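Teleop demos in sim: do I keep the part where the gripper isn't over the table yet?

Posted in Imitation Learning & Teleop

Carter Fehr
Member, joined in October

Hi all, long-time reader, first time posting, and sorry if this has been covered (I searched "trim demos" and got mostly hair clippers in the off-topic section).

I'm teaching a simulated arm a simple tabletop pick by driving it myself with a handheld controller. Two-finger gripper, a wrist camera looking down past the fingers, and one fixed camera off to the side. I've got 200 demos recorded so far and the plan is 500. The recording tool is Storneck and I'm training with Ratska, pretty much on default settings because I'm scared of the other ones.

My question is about the beginning of each episode. The arm starts off to the side of the table, so for a while the wrist camera has hardly anything in it. I'm also slow! I press record, put my thumb back on the stick, think about my life choices, and then start moving. So every demo has this chunk up front where not much happens, and then I swing over the table and do the real work.

Last Wednesday I trained on everything I had, and the policy just sits there at the start. Sometimes it drifts a little and then stops. If I start it by hand over the table it does a decent job, so it clearly learned something. Here's a wrist view from early in one of the demos so you know what I mean:

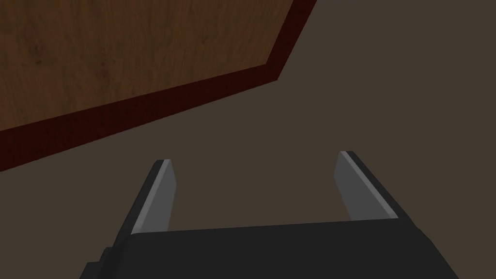

Wrist cam, fingers open, table up in the left corner. Lots and lots of floor.

So do I chop everything off until the table fills the view? Or does it need to see the approach too? My buddy says cut it all, the Storneck docs say nothing, and I really don't want to redo 200 demos if I can fix this with a script. The side camera has the table in view the whole time, if that matters.

Also, is the plain floor a problem? It's one flat brown color with no texture. I could stick a pattern on it but I don't want to mess with the scene halfway through collecting if there's no point.

Thanks!!

3 replies

Karla Jaramillo
Regular

Welcome! Your thumb is the problem, and it was mine too when I started out, so don't feel bad.

There are two different things in that chunk and you want to treat them separately. One is the time when you're not moving. The other is the approach, where the arm travels from the side to the table. Cut the first, keep the second.

What happens with the idle part is that you're recording "see this view, do nothing" over and over, from the very pose the robot will start in. A policy that copies you will copy that. It gets to the start pose, remembers you mostly held still there, and holds still. Then the view hasn't changed, so it holds still again. I had one that stood there so long I thought the sim had crashed.

If you cut all the way to where the table fills the view, though, it'll never have seen a picture like the one you posted. You'd be asking it to start from a place that isn't in the data. That's okay if you're happy to move it over the table with a scripted motion every single time and only hand over control there. Plenty of people do that and I don't think it's cheating. But if you want it to go from the side by itself, it needs those frames with the trim of the table up in the corner, and it needs you moving in them.

So what I'd do:

Write a script that finds the first step where your commanded motion goes over a small threshold, and drop everything before it except 2 steps. Look at the gripper command as well as the arm, or you'll lose the beginning of any demo where you opened the fingers first. Keep the untouched recordings in another folder. Please keep them. I overwrote mine once and had to drive the whole set again.

Then check for pauses in the middle. Everybody hesitates right before closing the fingers. Don't trim those blindly, because if the gripper needs a moment to close and you delete the waiting, the policy learns to lift before it's holding anything. Watch 8 or so of your demos at normal speed and see where you stall.

For the rest of your 500, get your hand settled on the stick before you hit record. I put the record button on a foot pedal (a cheap Fendeck one, the squeaky kind) and it made a bigger difference than any setting I ever changed. And vary the start pose a little. If all of them begin in one exact spot, you'll get a policy that's brilliant from that spot and lost anywhere else.

On the floor, leave it alone for now. A flat color does make it harder to tell from the wrist view how far you've moved, but you've got the table edge in there, and that's a nice crisp line with a corner to go by. I'd worry more if the table went out of view completely. Your side camera should help too, so make sure it's really going into the training and isn't just being saved to disk. In Ratska that's a separate checkbox and I've been burned by it.

gauthier_fan_88
New member

just cut it all imo. I use Gauthier, it has an auto trim, works fine. never looked into what it removes tbh. more demos fixes everything anyway

Carter Fehr
Original poster

Karla, thank you, this is so helpful! And oh no, the checkbox. I went and looked and the side camera was OFF. So the poor thing has been working from the wrist view this whole time, staring at the floor and waiting for me to make up my mind.

I wrote the trim script tonight and ran it on a copy of the folder (see, I listen). The first few demos I opened lost a good bit at the front and look way snappier. One came out nearly empty, so I've got a bug somewhere in how I read the gripper command. I'll sort that out and retrain with both cameras on.

Should I bother rerunning the wrist-only version with the trimmed data too, to see which of the two things mattered? Or is that just me finding a way to avoid recording 300 more?

Karla Jaramillo
Regular

Ha, bit of both. Run it overnight, though, it costs you nothing while you sleep, and otherwise you've changed two things at once and you'll be guessing. Use the same start poses when you test them. And post your threshold once you've got one that works, people ask me for a number all the time and mine only suits my controller.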